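Intro to Measurement and Record Keeping
Unit 4 Handout: Sampling a Surface You Can't Look at All of
Revised 2019-09-26

Before you start

Bring the field notebook. The phone is a fine thing but it will be in your pocket when your gloves are muddy, and then the data will be in your memory, where data goes to die. Pencil, please. Ink runs, and last June a whole group turned in a page of blue fog and asked for partial credit.

Reading for this unit is the chapter on plots and transects. It is long. The middle part about soil cores can be skimmed, and you will skim the rest anyway, so I am telling you which part to skim well.

1. The problem

You have an area and you want to know what is in it: weeds in a lawn, snails on a mudflat, cracks in a parking lot. You can't check all of it, or you could, but you would like to graduate. So you check pieces and let the pieces speak for the whole. Everything in this unit is about picking the pieces without cheating, including the kind of cheating you don't notice yourself doing.

Left alone with a field, people sample the interesting bits. They also sample the dry bits, the shady bits in warm weather, and the bits near the van. The Valdovinos meadow survey had 22 plots the first time we ran it, and you could have covered most of them with a picnic blanket. The clover in that corner is very well documented.

2. Terms you will be asked to use correctly

Quadrat: a marked-off piece of surface, usually square. It has an "a" where you want to put an "n." Spellcheck will not help you.

Grid: a set of quadrats laid edge to edge so that every spot belongs to one of them.

Transect: a line you walk, recording what you meet. Walk it straight. A transect that goes around the puddle is a stroll.

Edge rule: the decision, made in advance, about what happens to a thing lying on a line. Our rule is that it counts if it touches the top or left line and doesn't if it touches the bottom or right. A thing on a corner goes by the bottom or right line if it touches either one. This is boring and it works.

3. Laying out a grid

Start with one long line and build off it. Measure the second line from the first at both ends, and if the two numbers differ, fix it now. The third line will not forgive you.

String is good outdoors. Indoors, use tape in a color that stands out from whatever is under it. Press it down as you go and don't stretch it, or it will creep back while you are at lunch.

Your lines will wobble. A small wobble is fine as long as everyone reads the same line, so agree on which edge of the tape is the boundary. The Binach group used the inside edge, their partners used the outside edge, and the two maps of the same floor came out as different floors. 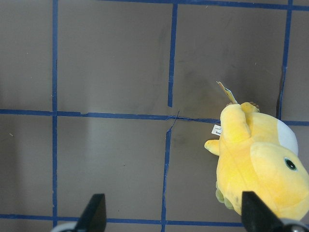 Fig. 4.1. Blue tape grid on a flat surface, with plush duck.

4. How big should a square be?

Big enough that most squares aren't empty, small enough that you can search one without losing your place. If every square on your sheet says zero, go bigger. If you have to write "lots," go smaller. "Lots" is not a number, and neither is "lots (see sketch)."

For the Famura creek bank we use 400 squares and give each one a row and a column. Nobody searches them all. You will draw yours from the random number table in the back of the course packet, and you will search the ones you draw, including the one in the nettles. Redrawing until you get a nicer square is the picnic blanket problem again, with extra steps.

5. Writing it down

Row first, then column. Record zeros as zeros. A blank means you didn't look, and I will believe the blank.

Tokden sheets have a notes column on the far right. Use it for things that might matter later: heavy shade, standing water, a square you could only half reach. Don't use it for the weather in general or your opinion of the creek.

6. To turn in

One grid map, drawn to scale, with the scale written on it.
Your raw sheets, smudges and all. Clean copies may be attached but not substituted.
A paragraph on your edge rule and one case where you had to use it.
2 sources of error you didn't fix. "Human error" is not accepted, as it covers most of history.

Leave the packet in the box outside Room 818. The box with the slot, please. The one without a slot is recycling.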